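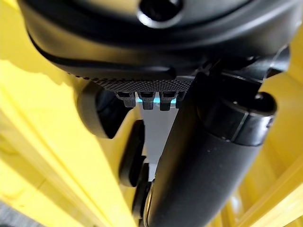 The subject of this handout is the small closed load: one or two cardboard boxes which are placed in a plastic bin, and the lid which comes on top. In the first lecture we spoke about weight and about pallets, and today we go down to the level of the surface. A smooth carton and a smooth support slide against each other easily, and a great part of the damage in storage begins with this sliding. A texture changes the situation. The fine diamond pattern on the grip pad is a good one to remember, and you will find its relatives on tool handles, on step plates and on the screw caps of bottles. Please bring to the next session one object from your home that has such a pattern, and be ready to say in which direction it resists.

Course: Storage and Packing of Small Goods
Lecture 4, handout, January 20, 2019
Prepared by Benoît Aubert, Urkevcombe
91 shares | 4 comments

1. Words we will use

Bin: an open container with straight or nearly straight walls. It may have a lid or not.
Lid: the separate piece that closes the bin. In this course we do not say "cover", which we keep for cloth and film.
Footprint: the area that a box occupies on the bottom of the bin.
Clearance: the free space between the box and the wall, or between the box and the lid. If you write only "clearance" in your exercise, I will ask you which one.
Rim: the upper border of the bin, where the lid rests.
Nest: to put one empty bin inside another. A closed bin is stacked, it is not nested. Many students mixed these two words in the last test.

2. About texture

The diamond pattern is made by two families of lines that cross. When the lines go in one direction only, the object is held well across the lines and rather badly along them. With crossed lines the difference becomes small. Ridges around a knob are another case: they go from top to bottom, so they help the fingers when we turn the knob, and they help much less when we pull it straight out.
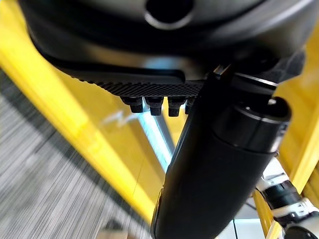
Fig. 2. Crosshatch pattern on a flat black plate; the small black knobs under it have vertical ridges.

For cartons, a fine texture is usually enough. A coarse one can leave marks in the cardboard, and on a printed carton the customer will see them. For a heavy box we do not increase the texture, we increase the area of contact. In the Flutura exercise (sheet B) you have to choose between three liners for the same bin. Several groups last year took the coarsest liner without looking at the line about printed cartons, and lost points.

Dust is the enemy of every texture. When the small valleys are full, the pattern is only decoration. A dry brush is sufficient for normal dust. Do not use oil or furniture polish on any surface that must hold a box.

3. Placing two boxes in one bin

We begin with the larger box. It goes flat on the bottom of the bin, with one long side near the wall. The second box comes into the space that remains, and we push it gently until it touches the first. Two boxes that touch each other support each other. Two boxes with a gap between them will travel in the gap, and the corners suffer.

Questions to answer on paper before you put anything in the bin:

- Which box has the larger footprint?
- Is one of the boxes taller than the rim?
- On which face is the label, and who has to read it?
- Where will the fingers go when the boxes are taken out again?

The last question is forgotten very often. A bin that is filled perfectly, without any clearance at the sides, must be turned upside down to be emptied. I prefer that you leave a finger's width at one end, and only at one end.
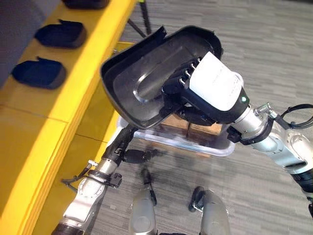
The lid has its own rules. Before closing, turn it and look at the inner side. Many lids have a groove or a raised rim there, and this takes away some of the height you have measured. Measure from the bottom of the bin to the lowest point of the closed lid. In the Brandão problem the bin seems to be deep enough, and the box would fit if the lid was flat, but it is not. You need the drawing on the second page to see this.

A lid should come down level. If one side is pressed first, the opposite side rises, and with a light bin the whole bin can move on the floor. Put the lid in position, check that it sits on the rim on all sides, and then press.

4. Labels

A label on the front face of a carton is read easily when the bin is transparent, or when we look from above at an angle. In an opaque bin with high walls it may be hidden. In this case, repeat the information on the outside of the bin. In the Wirnov list the cartons are numbered 852 and 3249. Write the complete number on the bin and do not shorten it to the last digits.

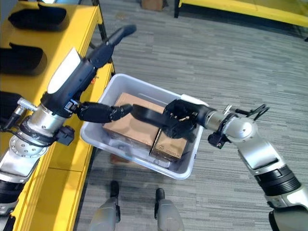

Fig. 4. Larger tan box and smaller brown box side by side in the bin. The white label is on the front face of the smaller one.

Do not put a new label over an old one. Remove the old one, or cross it out with two lines.

5. Floor or table

Both are permitted. On a carpet floor the bin slides less and the working height is low, so bend the knees. On a table the height is more comfortable, but the free area around the bin must be larger because the lid has to be laid down somewhere during the work. When the table is next to you, use it for the lid and keep the bin on the floor.

6. Exercise for February

Take two cartons of different size and one bin with a lid. Draw the bin from above, with the footprints of both cartons, and mark the clearance in millimeters at each wall. Then draw it from the side, with the lid closed. On one separate page, explain the order in which you place the cartons and the order in which you take them out. The text should have no more than 4000 characters, drawings not included.

Drawings by hand are accepted, if the numbers can be read.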